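Call for participants: household sodium intake and home cooking study

Sterosus is recruiting adults for a dietary assessment study on discretionary salt, meaning salt added during cooking or at the table. Enrollment opened on 10 August 2021 and closes when 101 households have been confirmed. Nearly 30 places have been filled from the pilot waiting list.

Background

Most sodium in the diet comes from packaged and restaurant food. The share added at home is smaller but poorly measured, as people seldom weigh salt and tend to misjudge a pinch. The study compares three methods of estimating it: a written food diary, weighed salt containers, and 24-hour urine collection. Fat and oil used in pan cooking are logged on the same diary sheet and analyzed separately.
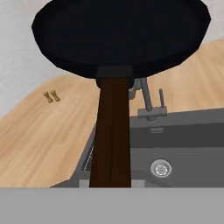
Frying pan with dark brown handle.

Who can take part

Applicants must be 18 or older and prepare an evening meal at home on at least six days out of seven. One person per household is enrolled as the main cook. Other adults in the household may give urine samples but are not required to. Applicants cannot take part if they are pregnant, have been diagnosed with kidney disease, take diuretics, or have changed blood pressure medication since January. People who use potassium-based salt substitutes are eligible and should state the product on the form.

What is involved

Participation lasts 30 days. The main cook will:

Replace all household salt with the supplied containers, which are weighed at the start and end of the study.
Fill in the diary sheet after each meal cooked at home. Entries take a few minutes.
Complete 2 urine collections of 24 hours each, on days chosen with the study office.
Attend one visit at the Prident clinic for height, weight and blood pressure.

Participants should not change how they cook or season food. Coarse salt for grinders is supplied on request - please give the grinder type on the form, as fine salt clogs some mechanisms.
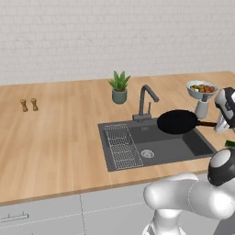

Vasiliki Mavromatis wrote after the pilot that the weighed containers were easy to live with, but that the diary needed a separate line for salted pasta water, most of which goes down the drain. The line has been added, and the volume of water is now recorded with it.

Payment and data

Households that complete all steps receive a grocery card and a written summary of their own results. Those who withdraw early are paid for the steps completed. Samples are labeled with a code only and destroyed after analysis. Diary data are kept on a restricted server and are not shared with food manufacturers.

How to apply

Request the screening form from Shirley Penner at the study office. Questions about medical eligibility go to Geetha Pinto. Forms are reviewed in order of receipt, and applicants are told the outcome by mail - incomplete forms are returned once for correction.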